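Workshop assistant, Hendby

Hendby makes shop fittings and flat-pack shelving. We need one person for the finishing room, 23 hours a week, with more in October if you want them.

You will sand, pack and label orders – no experience needed, but you must be able to lift boxes. Pay is monthly. Parking is free and the 47 bus stops outside.

To apply, write to Mahtab Mohammadi at Hendby, Unit 2, Hallell Road, by 3/28/25. Please quote job 121.

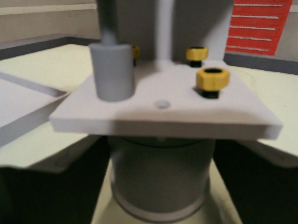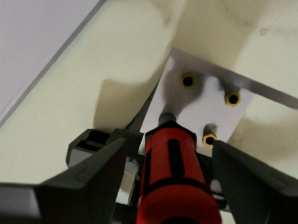 Computer renders: Ferhat Öztürkmen

We reply to everyone who applies.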